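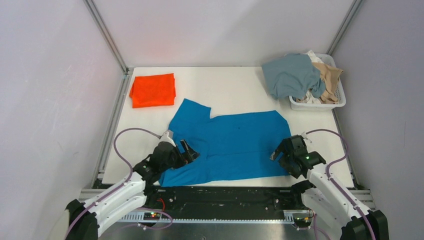

Rocío Quezada 来信说，她以前总觉得叠衣服就是坐在床边看着电视随手对折，后来照着上一版的第 3 节把台面分了区，头一回一口气把整筐短袖叠完，中间没有站起来找过一次地方放。她还问，短袖到底应该竖着铺还是横着铺？领口朝左还是朝右？能不能多写几句？

分类：家居收纳 > 衣物整理 > Lei 叠衣台使用手册

第 4 节　短袖上衣：从筐里到叠好

能！这一节就是照着这封信重写的，篇幅比旧版长了不少。短袖是全家最常见的衣服，也是练手最好的衣服：形状简单，料子听话，叠坏了抖一抖就能重来。前面几节讲的是装台和擦台，还没看的朋友请先把台子放稳，再回到这里。

适用范围：成人和大童的圆领短袖、V 领短袖、料子不太滑的运动短袖。衬衫、带帽的卫衣请看第 5 节，毛衣请看第 6 节。

4.1　开始之前

需要准备的东西很少：

- 洗好、彻底晾干的衣服，连筐一起端过来
- 一块干的软布，擦台面用
- 一卷粘毛纸（家里有猫狗的，请备足）
- 一张小纸条和一支笔，记下要补的扣子、要处理的污渍

步骤：

1. 用干布把台面擦一遍，两侧的金属边条也顺手带过去。线头最爱藏在边条和台面交接的地方。
2. 把筐放在台面的右后角，筐身靠着围板。
3. 左后角留出来，叠好的衣服都往那里放。
4. 中间和前面全部空着，给正在叠的那一件。
5. 灯打开。深色衣服上的小污点在暗处根本看不见，等收进柜子再发现就晚了。

注：左右可以对调。左撇子的朋友把筐放左后角，叠好的放右后角，下面的步骤里凡是写“左”的地方念成“右”就行。Fidel Quezada 就是这么用的，他说头两天会糊涂，第三天手就自己记住了。

注意：筐不要装到冒尖。衣服堆得太高，拿上面一件会把下面两件一起带出来，袖子垂到台面上，正好压住你要铺平的那一块。宁可分两趟端。

4.2　认一认台面上的三块地方

我们把台面分成三块，后面一直用这几个名字。

“来处”是筐和筐前面一小片地方。衣服从这里出来，暂时垂在筐沿上没有关系，轮到它再理。

“手边”是中间到前沿的一大片，一次只放一件衣服。真的，一次只放一件！很多人叠着叠着就把下一件也拽过来压在旁边，结果两件的袖子缠在一起，前面的功夫全白费。

“去处”是另一侧的后角。叠好的衣服放过去，离手边那件留一点空隙，铺下一件的时候袖子甩开也碰不到它。

旧款台面宽 800 毫米，放成人加大码的短袖会稍微紧一点，横着铺就宽裕了。这也是我们现在推荐横铺的由来，Rocío 的第一个问题就算答了一半。

4.3　把衣服从筐里请出来

这一步看着最没技术含量，可它最能决定后面顺不顺手。我自己最喜欢教的也是这一步，因为改一个小动作马上就能看到效果，特别有成就感！

1. 先看一眼筐里最上面是哪一件，别伸手到底下去掏。
2. 找到这件衣服的肩膀或者下摆，捏住。找不到就随便捏住一处，提起来再认。
3. 慢慢往上、往手边的方向带，让袖子自己从别的衣服里滑出来。卡住了就停，用另一只手把压着它的那件拨开。
4. 整件离开筐以后，放到手边。

衣服洗过之后在机器里转来转去，常常会拧成长长的一条，领口在哪儿、袖子在哪儿一概看不出来。碰到这种，把它斜着搁在台面上，两只手各管一头，先别急着铺。

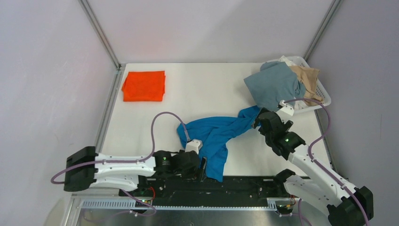

接着从靠近筐的那一头开始，往反方向松，一点一点地松。松到能认出一只袖子，就顺着袖子摸到肩缝，再从肩缝摸到领口。认出领口，整件衣服就有了方向。

5. 两手捏住两边肩缝，把衣服提起来，轻轻抖两下。
6. 看看是不是翻着的。翻着的现在就翻回来，叠完再翻等于重做。
7. 摸一下腋下和下摆的双层处，有潮气的挂回去继续晾。

注意：不要拽着一只袖子使劲甩。棉料子的肩缝很容易被甩长，两边就不对称了，以后怎么叠都歪。

注意：垂到台面前沿外面的部分请随时捞回来。衣角挂在外面，自己的重量会拖着整件往下走，你刚抹平的地方又皱了。

4.4　横着铺平

现在回答另一半问题。我们推荐把短袖横过来铺：领口朝左，下摆朝右，一只袖子朝后，一只袖子朝着自己。领口朝右也完全可以，选定一种以后就不要换来换去，手的记忆很宝贵。

1. 让衣服的前胸朝下，后背朝上。
2. 先摆领口，摆正了用手掌轻轻压住。
3. 另一只手捏住下摆的一个角，往右带直，放下，再带另一个角。
4. 把朝后的那只袖子向后拉开，朝自己的那只袖子向前拉开，袖口的边要直。
5. 手掌从领口往下摆的方向抹。从中间往两边抹也行，来回搓就不行了，会把皱搓得更深。
6. 前沿留一窄条台面，别让衣服刚好卡在边上。

有一种长长的横折痕，是晾衣杆压出来的，用手抹不掉。别跟它较劲。叠的时候尽量让折线落在它旁边，收进柜子压几天会淡一些；要穿出门见人的，拿熨斗烫一下最省心。至于那种软软的小皱，抹两遍差不多就开了，抹不开也不影响叠。

铺平之后正好查污渍。看到小黑点先用粘毛纸粘一下，粘得掉的是线头，粘不掉的记在纸条上，衣服放到一边，不要跟干净的叠在一起。

小窍门：运动短袖料子滑，抹平了又缩回去。Hok-lam Yeh 的办法是铺之前把手在裤子上蹭干，手一干，料子就老实多了。我们拿一件 Trokusport 的旧训练衫试过，确实好铺！

4.5　叠成长方块

1. 把朝后的那一侧（袖子连同一部分衣身）向中间折过来，折线从肩膀中段直直地走到下摆。
2. 袖子往回翻，让袖口和刚才的折线齐平。
3. 朝自己的那一侧同样折过来，袖子同样翻回去。现在是一个长条。
4. 用手掌把长条抹一遍，赶掉里面的空气。
5. 从下摆开始，往领口方向折 2 次。个子高的人衣服长，可以折三次。
6. 翻过来，让正面朝上。
7. 检查两头：下面的层有没有从边上露出来。露一点点没关系，露多了就打开最后一折重来，不用从头叠。

Graciela Núñez 在试读时提了个很好的意见：初学的人总盯着最上面那一层，上面齐了就以为齐了，其实下面的层早就歪出去了。所以我们加了第 7 条。蹲低一点，平着看过去，一眼就清楚。

注：要竖着放进抽屉的，最后再对折一次，折好的衣服能自己站住就算合格。站不住多半是长条太宽，下次把两侧多折进来一指。

注：叠好的块大小不一样，看着难受？拿第一件当样子，后面的都比着它来。家里有 Bundwood 叠衣板的可以直接用板，我个人更喜欢徒手，快，而且手感真好。

4.6　送到去处

1. 一只手托底，一只手扶面，平着移过去。
2. 放在左后角，四边尽量和台面对齐。歪一点也无妨，等会儿整摞再理。
3. 同一个人的衣服叠在一摞，厚的在下，薄的在上。
4. 一摞高到开始晃，就先送进柜子。

注意：鲜艳的颜色，比如大红、橙色，头几次洗过以后请和浅色分开摞。只要干透了一般不会沾色，可谁也不想拿自己的白衬衣做试验。

注意：叠好的衣服不要暂存在筐沿上。筐一动就散，散了你会很伤心（我伤心过，一整摞）。

4.7　常见问题

叠到一半皱成一团怎么办？
提起肩缝，抖两下，回到 4.4。不要在皱着的基础上修，修的时间够重新叠一件。

筐里各种料子混在一起，先叠哪种？
最上面是什么就叠什么。想先叠大件的，可以在端过来之前把筐翻一遍，大件放上面。一边叠一边翻找最累人。

衣身总是一头宽一头窄？
多半是第一步的折线斜了。折之前用手指在肩膀和下摆各点一下，沿着两个点折，练个三五件就准了。

孩子想帮忙可以吗？
太可以了！请他们负责袜子和毛巾，再负责把叠好的送去柜子。台面对小朋友来说偏高，给一张稳当的凳子，大人站在旁边。我家的规矩是谁送到柜子谁可以挑晚上的水果，抢着送。

Zdzisław Szewczyk 问过，围板会不会碍事，长袖子甩不开？叠短袖基本碰不到。叠长袖和浴巾时把衣服往前挪一点，袖子先折进来再转身位，第 5 节有写。围板的好处是小件不会从后面滑下去，袜子失踪案从此少了一大半。

边条松了，擦的时候会响？
请对照第 2 节拧紧。螺丝丢了可以向 Gomgate 门市要，配件编号 409，报手册封面上的台子型号即可。

4.8　收尾

1. 筐倒过来拍一拍，线头和纸屑都拍进垃圾桶。
2. 纸条上记的衣服单独拿走，当天处理最好。
3. 台面用干布再擦一遍。有污渍用拧得很干的湿布，擦完敞着晾，别马上盖东西。
4. 空筐放回洗衣机旁边。

叠短袖顺手以后，可以试试把整筐里的裤子也按同样的分区走一遍，来处、手边、去处，位置都不用动。裤子的折法在第 5 节后半部分，六月那次改版新加了牛仔裤的叠法，口袋容易鼓包的朋友请直接翻到那里。

上一节：擦拭与保养　　下一节：衬衫、卫衣和长裤
本页更新：2025年1月18日
联系我们　|　© Lei 叠衣台手册编写组　|　返回顶部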